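Keep the Antennas on the Outside
Opinion, by Ilse Van Hecke
January 5, 2023 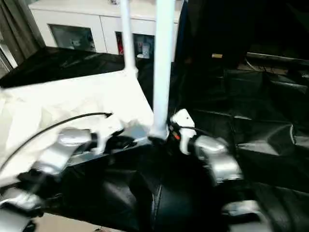
A flat white device with two tall antennas, on black cloth.

Router makers have spent years hiding the antennas. Most product pages now show a smooth box that could pass for a soap dish. I think this is a step backward for anyone who has to place, aim or repair the thing.

An external antenna can be turned. In a two-story house that matters, as a vertical rod sends most of its signal out to the sides and little straight up. Tilting one rod toward horizontal changes the coverage upstairs. With internal antennas the only adjustment is to move the whole box, and the box usually goes where the line enters the wall.

Repair is the second point. On models with threaded connectors, a cracked antenna is a cheap part and a short job. Ward Dewulf, who services office networks in Brivdale, replaced 13 of them last March and opened no housings. The sealed units he sees with antenna faults go in the recycling bin.

The usual objection is looks. Antennas also snag cables and make a router awkward to pack, and a hinge is one more part to wear out. I accept all of that. Wrap them separately if they detach.

My own router is a plain Clillow with a scratched lid. It has been on the same shelf for nearly 900 days, one antenna up and one tilted toward the stairs.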